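Search this blog
Type and hit enter

We've lived in Nunholm for long enough now that I really should have eaten at Albers before this month. It's a ten-minute walk from my front door, it's always got its lights on, and every time friends come to stay they ask me if it's any good and I have to mumble something about hearing nice things. Well, I've finally been, twice in one week as it happens, and I have opinions!

A bit of background first. Albers took over the old shoe repair shop at the bottom of Kurnaner Street, next door to the launderette. It's tiny. The menu is one side of card and it changes whenever the kitchen gets bored, so please don't write to me if you turn up and the thing I'm raving about has vanished. They do small plates, mostly, plus a couple of bigger dishes for people who hate sharing (my sister, basically).

I went on a Thursday, early, without booking. The lad on the door said I could have a stool at the counter if I'd be gone by half past seven, and I said that suited me fine. I like a counter. You get to watch everyone's food go past before you order your own.

I started with the pickled beetroot and smoked curd, which came with a heap of dill and some very thin rye toast. Lovely. Sharp enough to make your eyes water a bit, then the curd calms it all down. After that I had the potato dumplings in brown butter, and I'm still thinking about those. They were crisp underneath and properly soft in the middle, and there was a spoonful of sour cherry on the side that I wasn't sure about until I'd eaten all of it. I'd have licked the bowl if I'd been at home.

The mackerel was less of a hit. Nicely cooked, skin all blistered, but it sat on a cucumber salad that had been drowned in vinegar, and after the beetroot I'd had quite enough vinegar for one evening. My own fault for ordering both, maybe.

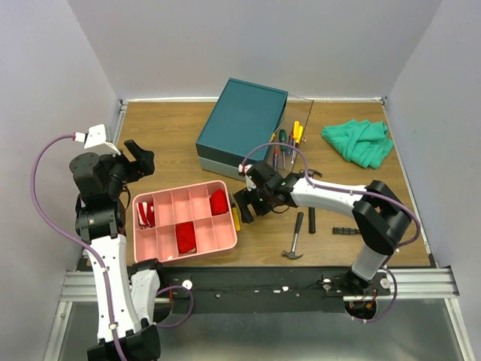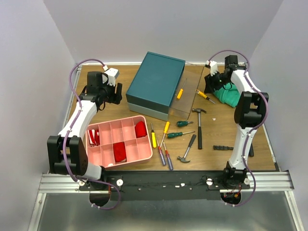

Do you need to book at Albers? Before six on a weeknight you can usually just walk in, but for Friday and Saturday you'll want to ring a week ahead, and for a table of more than four they ask for a deposit of 10 pounds a head.

Right, the second visit. I went back with my sister for a late lunch, mainly so I could have the dumplings again, and of course they'd gone. In their place was a cabbage pie. I sulked for a minute and then ordered it, and I take back everything I said under my breath, because it was gorgeous - flaky lid, loads of caraway, a little jug of mustard gravy that we fought over. She had the pork shoulder with white beans and wouldn't let me have more than one forkful, so all I can tell you is that it was a very good forkful.

Pudding both times was the honey cake. There was a poppy seed ice cream on as well and I kept meaning to try it, but then I'd see a slice of that cake go by and lose my nerve. It's all thin layers, slightly burnt honey, not too sweet. Have it with coffee. The coffee is from Fetik, who roast out on the industrial estate, and it's strong stuff, so perhaps not if you're hoping to sleep.

Prices, then. Lunch for the two of us, with a glass of wine each and the cake, was 66 pounds before the tip. I wouldn't call it cheap for Nunholm, where you can still get a decent curry and change from a twenty, but I didn't feel robbed either. The wine list is short and starts at sensible. I had a white I'd never heard of and forgot to write down, sorry.

A few grumbles. The stools at the counter are too high and there's nowhere to hang a bag, so mine spent the evening on my lap. The music went up a notch at seven both for me and for the poor couple in the corner who were clearly trying to have a serious talk. And the loo is down a very steep staircase, worth knowing if you or anyone you're bringing has bad knees.

I'll be going back in September when they start doing Sunday lunches. If the dumplings are on, somebody please text me.

We use cookies to keep this blog running and to see which posts get read. Accept / Manage settings

Back to top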